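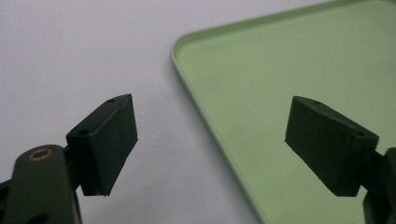
Cotum Film Library — Shelf and Print Inspection Checklist
Collection : Feature films, 1960 to 1999, 16 mm and 35 mm
Room : Cold store, lower level
Month : February
Checked by : Piroska Virág
Second pair of eyes : Mutua Gachanja
Titles on the shelves : 2885
Titles opened this round : 340

What a pleasure this round was! The store is in better shape than I expected, and we found some lovely things while we were in there. Comments are under each line.

1. Temperature and humidity log
Result : Pass
The log is filled in for every morning, with no gaps. Please keep writing the time next to the reading (Mutua does this and it makes the summer months so much easier to compare).

2. Exit route and emergency lights
Result : Pass with comment
Lights come on as they should. Two transit cases were parked in front of the rear door when we arrived at 9:30. We moved them to the bay by the lift. The bay is for cases, the door is for people.

3. Gas alarm and ventilation
Result : Pass
Tested with the door shut, heard clearly from the far aisle.

4. Nitrate check
Result : Pass
No nitrate stock found, and none should be here. If you open a can and the edge print says anything other than SAFETY, close it, leave it where it is and call me.

5. Vinegar smell, acetate prints
Result : Action needed
14 titles have the smell, most of them on the bottom shelves of aisle C. Test strips went into each can and will be read next month. Worst of the lot is reel 3 of "Florkolholm", the Dutch-dubbed print, which has started to curl at the head. Reels 1, 2 and 4 are beautiful — really rich color, hardly a scratch — so I'd love to save this one. Olesia Pylypenko is asking whether another reel 3 survives anywhere.

6. Cans and cores
Result : Action needed
Rusty cans in aisle A, lower half. We have 200 new vented plastic cans on order, and the rusty ones get swapped first. Do not stack higher than the red line on the upright, even for an afternoon.

7. Labels against the catalog
Result : Pass with comment
Running time and country were missing on several older cards. One nice surprise: the can marked "Cerine, trailer" holds the full opening reel, with the original title sequence before it was recut! Koen Van den Broek has corrected the card. Director and cast are still blank on "Kostiuk", and the end credits are in poor shape, so please leave them blank until Masaru Fujimoto has been through the press book.

8. Ladders and step stools
Result : Fail
The tall ladder in aisle B has a loose foot. Tagged and taken out. Use the rolling steps until it comes back, and lock the wheels before you climb.

9. Winding bench
Result : Pass
Brake works on both sides, lamp is fine, cotton gloves restocked in small and large. Medium still to come.

10. Lifting
Result : Pass with comment
Full 35 mm cases are a two-person job. I know it's tempting when the van is waiting.

Open items carried to the next round
Read test strips, aisle C (Piroska)
Swap rusty cans, aisle A (Mutua, Koen)
Ladder repair, aisle B (Koen)
Reel 3 search, "Florkolholm" (Olesia)
Credits for "Kostiuk" (Masaru)

Additions to this sheet go in the blue folder by the winding bench.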